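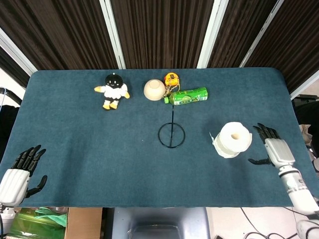 3. Laying out articles on the covered table

This section applies to the Sutelari table cover when used with the Jernari four-panel screen. The screen should already be standing behind the table, as set out in Section 2.

3.1 Preparing the cover

1. Lay the felt over the table and smooth it outwards from the middle with the flat of the hand.
2. Brush the pile in one direction. Light and dark patches may remain and are not a fault.
3. A faint crease may be left. Deep folds must be removed before any article is put down.

Caution: Do not iron the felt while it is on the table.

3.2 Placing the articles

1. Lay the plush doll on its back towards the far left, with its arms spread.
2. Place the bowl to the right of the doll, near the far edge. It may stand upright or be turned upside down.
3. Lay the green drink bottle on its side, with the cap pointing left towards the bowl. Check that the cap is fully closed.
4. Put the smallest article beyond the bottle, to the right of the bowl. Any string or chain attached to it should be kept clear of the bottle.
5. Stand the black rod in the middle of the table with its ring base flat on the cloth.
6. Where a toilet roll is included, lay it on its side to the right of the stand. A loose flap of paper need not be tucked in.

Note: The near part of the table should be kept free of articles throughout.
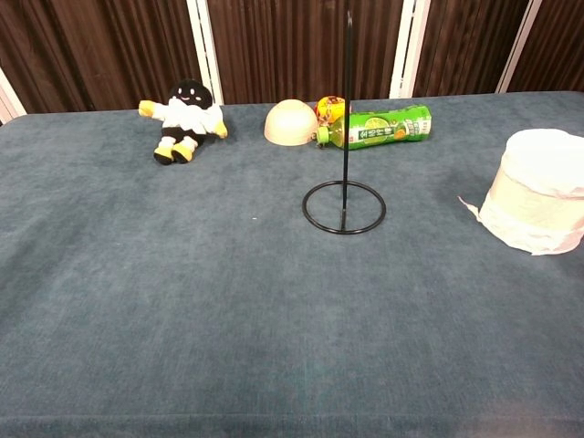
3.3 Checking the layout

1. View the table from the near side, standing centrally. The rod may pass in front of the bottle from this position, and the bottle may hide part of the article behind it. Neither need be corrected.
2. Press lightly on the ring base. If the stand rocks, lift it, smooth the felt and set it down again.
3. Confirm that no article touches the screen.

Caution: Articles must be lifted when they are moved. Dragging them will mark the felt.

Replacement covers may be ordered from Soler under part number 207. The matching brush is part number 755.

Section revised 2025-08-12 by Aurelio Cantero.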